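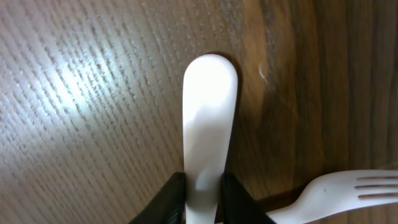
Rosser Hall in Tulton wants people to sort picnic cutlery – a calling, if a quiet one. We own a heroic amount of it. White plastic spoons and forks get spread over the wooden table, and you decide which deserve another summer. Specks are a matter of conscience.

Whatever passes goes in the black basket.
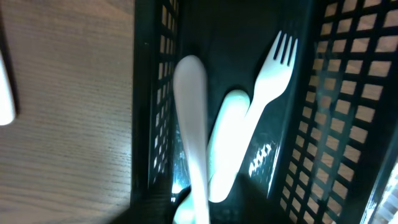
Shifts start at 11 and end by 13:00, all through May. Tea is provided, stirred with whatever you like. Ask for Ditte Damgaard, extension 3052.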